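4.2 Folding knitwear 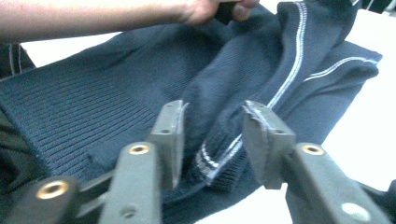 Fig. 12. Lifting a fold of a navy knit garment from the table.

1. Lay the garment on a clean, flat table.
2. Gather the body in one hand and lift it to let the folds drop.
3. Set it down and smooth the knit toward the ribbed band.
4. Fold in both sleeves and match the trim at the seams.
5. Fold in half and place it in the Troldale drawer.

Note: Leave the ribbing unstretched.

Caution: Do not load a drawer with more than 12 folded garments.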